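Flillport Institute of Technology
Robot Cells: Set-up and Upkeep
Week 5 handout: bringing up the two-arm cell in Muvunis
Notes by Nuria Gallardo, with corrections from Radomir Đorđević
Revised 23 May 2024

Before you start

Last week we bolted things down in theory. This week you bring up a whole cell yourself, in simulation, from a bare room to two arms that will hold an object without shaking it to bits. I love this week. It's the first time the transforms, the friction notes and the fiddly stuff on joint limits all turn up in the same place, and when your first grasp holds you'll want to show everyone on your bench.

You need the Muvunis course build (the one on the lab machines, since the newer one renames half the joint parameters), the Poltis two-arm model, and the house room pack. Work in a copy of the folder. Reynaldo Tan restored the shared one twice last term and he'd like a quiet year.

5.1 Placing the base

Load the room first, alone, and fly around it. Check that the floor sits at z = 0. Some of the room packs were modelled with the floor boards as a separate slab on top of the ground plane, so the visible floor is a board's thickness above the physics floor, and your robot ends up standing ankle-deep in timber. If the floor is high, move the room down. Don't move the robot up, or every height you measure for the rest of term will carry the offset.

Then load the robot with gravity off and the joints locked. Put the base where both arms can reach the middle of the open floor with the elbows still bent. A common mistake is to park the base hard up against the thing you want to work on. Arms need room to fold! Leave enough space that either forearm can swing through its full yaw without touching a wall, a door frame or furniture.

Checks at this point:
- base frame level, x pointing into the work area
- no contacts reported between robot and room
- both shoulders at the same height in the world frame
- units in metres and kilograms all the way through (open the mass table and read it, please)

That last one catches somebody every year. A forearm imported in grams weighs nearly nothing, the controller has a lovely time, and then the first real payload flings it across the room.

5.2 Joint zeros and the mirror problem

The left and right arms share one geometry file, and the right is made by mirroring. Mirroring the mesh is easy. Mirroring the joint axes is where it goes wrong. Command +0.2 rad on each joint of the left arm, one at a time, and write down which way it goes. Do the same on the right. Your sheet should show matching motion on the pitch joints and opposite motion on the roll and yaw joints. If a pitch joint disagrees, its axis sign got flipped on import and you fix it in the joint file. Leave the controller alone. A sign fixed in the controller works beautifully until someone else loads the model with a different controller.

Once the signs are right, save the zero pose, then the home pose. Home for this cell is both forearms forward, grippers raised and turned toward each other with a clear gap. It's a good home because any drift between the arms shows up at the tips, where your eye goes first.

5.3 Gripper set-up

Full opening on the course gripper is 158 mm between the inner faces. Command fully open, measure with the ruler tool, then command fully closed and confirm that the faces meet without passing through each other. If they interpenetrate, your closed limit is set past contact and the solver will spend its whole life pushing them apart. You'll see this as a buzz in the finger joint readings even when nothing is being held.

Next, force. Start low. Set the finger force limit to 21 N and leave it there until the contact settings in 5.4 are sorted. Squeezing harder hides bad contacts for a little while and then makes them much worse, usually in front of your marker.

Then both fingers need to arrive together. Each finger is driven, with a coupling constraint between the two. If the coupling is soft, one side touches early and shoves the object sideways before the other gets there. Stiffen it until the difference in finger position during a free close is too small to see on the plot.

5.4 Contact, or why we use the pumpkin

Blagoje Todorova picked the pumpkin as our test object and I've come around to it completely. A box is too kind. It has flat sides, the pads land square, and nearly any settings will hold it. A pumpkin has bulging lobes with deep creases between them, so the fingertip touches on a curve, and a small change in where you close gives you a quite different contact. If your cell can hold that, it can hold most of what we'll throw at it by July.
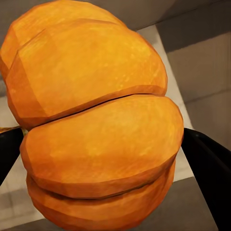 The setting that matters most is the collision shape. By default Muvunis wraps an imported object in a single convex hull, and a convex hull can't have a crease in it. The grooves get skinned over, so your finger stops on an invisible surface and hangs there with daylight underneath. Turn on the collision overlay and look. If you see one smooth shell stretched over the lobes, switch to convex decomposition and raise the piece count until the creases come through. More pieces cost time on every step, so stop as soon as the shape is good enough at the places where you'll grip.

Friction comes next. Use the same coefficient on both pads and set it on the pad material only, so you're changing one thing at a time. Raise it in small steps until the object stops creeping. If you have to go above 1.2 to stop the creep, friction isn't your trouble. Go back and look at the collision shape or the timestep.

On the timestep: the course default is 2 ms with four solver substeps. Halving the step cures a surprising number of ills, and it's worth trying once just to learn what kind of fault you have. If the jitter disappears at 1 ms, it was the solver. If it stays, it's geometry or mass.

Mass and inertia need a look too. The importer guesses inertia from the mesh assuming solid material throughout. A real pumpkin is mostly hollow, so enter the mass yourself and choose the shell option for inertia. Compare the two if you have a spare minute. The difference when you tip the wrist is really satisfying to watch.

5.5 The settle test

This is the acceptance test for the cell, and the one you hand in.

1. Go to home. Both arms, gravity on, no object. Wait for the joint velocities to flatten.
2. Place the object and close one gripper on it at the low force limit.
3. Lift slowly, stop, and hold.
4. Run 3000 steps without touching anything.
5. Plot the object's pose in the gripper frame for the whole hold.
6. Lower, open, return to home, and check that home is still home.

A good plot is boring. It has a little step when the lift stops and then a flat line. A slope means creep, so go back to friction. A fuzzy band means chatter, so look at the closed limit and the coupling. A single sharp jump partway along nearly always means that the contact hopped from one convex piece to the next, and you should see which lobe the pad is sitting on.

Repeat with the other gripper. The two plots should look like siblings. If one arm is clean and the other isn't, you've missed something in 5.2.

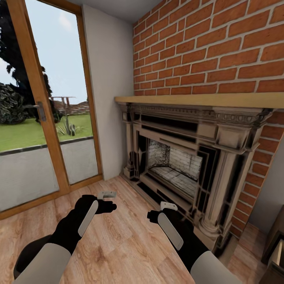
Fig. 5.2: Poltis arms forward over the floor of the fireplace room, grippers turned in.

5.6 Looking after it

A simulated cell doesn't wear out its bearings, but it certainly goes off. People tweak a limit to get through one exercise and forget to put it back. A room pack gets updated and a wall shifts. Treat it as you would the real cell downstairs in Kolář Hall and give it a service routine.

At the start of each session, load home and compare the joint readings with your saved sheet. Zero the time, clear the contact log, and run an empty open and close on both grippers.

Once a week, rerun the settle test with your saved settings and lay the new plot over the old one. Look through the room with the collision overlay on, particularly around door frames, mantel shelves and anything else that sticks out at elbow height. Carved surrounds and mouldings are expensive as collision geometry, and you'll never touch most of them, so a plain box is fine there as long as it's no smaller than the thing it stands in for.

After any change to a model file, redo 5.2 in full. Yes, all the joints. It takes ten minutes and I've never regretted it.

Keep a log with one line per change: what you changed, old value, new value, why. Gorazd Georgiev's group log from last year ran to 31 lines and is pinned on the course page. Have a read before you write yours. Line 14 is a proper detective story about a gripper that only slipped on the left.

5.7 Faults we've seen so far

Object shoots off at first contact: the closed limit is past contact, or the object was spawned already overlapping a pad. Back it off and close again.

Arm sags at home: gravity compensation is off, or the forearm cover's mass has been counted twice, once in the link and once as its own body.

Arms clip through each other: self-collision is disabled between the left and right chains. It's off by default for speed. Turn it on for anything that brings the grippers close together.

Object sinks into the floor on release: floor slab again, see 5.1.

Everything runs fine, but slowly: too many convex pieces, probably on scenery.

To hand in

Joint direction sheet for both arms, two settle plots (left and right), your final gripper and contact values, and the change log. One submission per pair, PDF, with both names on the first page. Bench help is in the simulation room after the lecture, and Radomir will be there for the mirroring questions. Bring your joint sheet with you, even half done, as it's the first thing he'll ask to see.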